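Les carnets de ma grand-mère, ou comment un livre commence

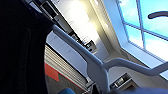

Sète, septembre

Cela fait longtemps que je n'ai pas écrit ici, et plusieurs d'entre vous m'ont gentiment demandé où en était le livre. Alors voilà, je me suis fait un grand thé, j'ai fermé la porte du bureau, et je vais essayer de vous raconter tout ça dans l'ordre (je n'y arriverai pas, vous me connaissez).

Ma grand-mère tenait des carnets. Pas un journal intime, elle aurait trouvé cela prétentieux, mais des carnets de dépenses, avec le prix du pain, du fil, du charbon, et dans la marge, de temps en temps, une phrase. « Vent toute la nuit. » « Reçu lettre, pas répondu. » « Acheté des abricots pour faire plaisir. » Faire plaisir à qui ? C'est à cause de ces abricots que j'ai commencé à écrire, il y a maintenant 5 ans, en pensant que j'en tirerais une petite nouvelle pour les cousins et que l'affaire serait réglée avant Noël.

J'en suis à 303 pages.

Il faut dire que je suis née dans une famille où l'on se tait beaucoup et où l'on range bien. Mon père avait hérité des carnets sans jamais les ouvrir, il les gardait dans une boîte à biscuits avec des boutons et des clefs dont on ne connaissait plus les serrures. Quand j'ai posé la boîte sur la table de la cuisine, un mardi, il a regardé par la fenêtre et il m'a parlé de la météo. Puis, au moment du café, sans prévenir, il m'a dit que sa mère chantait en repassant. Il ne m'en avait jamais soufflé mot ! J'ai noté la phrase au dos d'une enveloppe, et elle est aujourd'hui la première du chapitre deux.

J'ai d'abord voulu tout vérifier. Je suis allée aux archives, j'ai demandé des registres, j'ai appris à déchiffrer des écritures de notaire qui ressemblent à des pattes de mouche un soir d'orage. J'ai retrouvé l'adresse de l'atelier de couture où elle avait travaillé, la maison Sharifi, dont il ne reste qu'une porte repeinte et un escalier qui sent la cire. Je suis restée un bon moment devant, assez émue, avec mon carnet à moi et un stylo qui ne marchait plus. Une dame est sortie avec son chien et m'a souhaité bon courage, je n'ai pas su pour quoi.

Et puis il y avait les trous. Entre deux carnets, 79 jours sans rien, pas un prix, pas un mot. J'ai longtemps tourné autour de ce silence – fallait-il inventer, fallait-il laisser la page blanche ? Une première version racontait un voyage. Une deuxième, une maladie. Elles étaient toutes les deux assez jolies et elles sonnaient faux toutes les deux. J'ai fini par écrire le chapitre de mon point de vue, celui d'une petite-fille qui cherche et ne trouve pas, et c'est la partie que j'ai eu le plus de mal à relire à voix haute.

Côté langue, j'ai changé de chaise plusieurs fois, si j'ose dire. Le présent me paraissait trop pressé, le passé simple trop bien habillé pour une femme qui comptait les bobines de fil. J'ai gardé l'imparfait presque partout, avec quelques phrases au présent quand elle parle d'argent (elle en parlait toujours au présent). Le manuscrit avait pour titre de travail « Stustance », un mot qu'elle a écrit en grand sur une couverture et dont personne dans la famille ne connaît le sens. Faute d'orthographe, nom propre, jeu d'enfant ? Je m'y suis attachée et je crois bien qu'il restera.

Cet été j'ai envoyé le texte à deux maisons, Vastura et Lidbridge. La première m'a répondu par une lettre très aimable, un refus, mais avec des remarques au crayon sur 161 passages, ce qui m'a d'abord vexée pendant tout un week-end, puis beaucoup aidée. On me reprochait d'expliquer trop, et c'était vrai. J'ai coupé des paragraphes entiers que j'aimais tendrement, je les garde dans un dossier à part, comme les clefs de la boîte à biscuits. De la seconde, j'attends encore des nouvelles, et je vais relever le courrier avec une dignité toute relative.

En attendant, je relis, je déplace des virgules, je retourne aux carnets le soir. Hier je suis tombée sur une ligne que j'avais sautée à chaque lecture, coincée sous le prix du savon : « Il fait doux, laissé la porte ouverte. » Je ne sais pas encore où la mettre.

Si vous avez chez vous des papiers de ce genre, des listes, des agendas, des recettes annotées, racontez-moi en commentaire, je réponds à tout le monde, avec du retard mais je réponds.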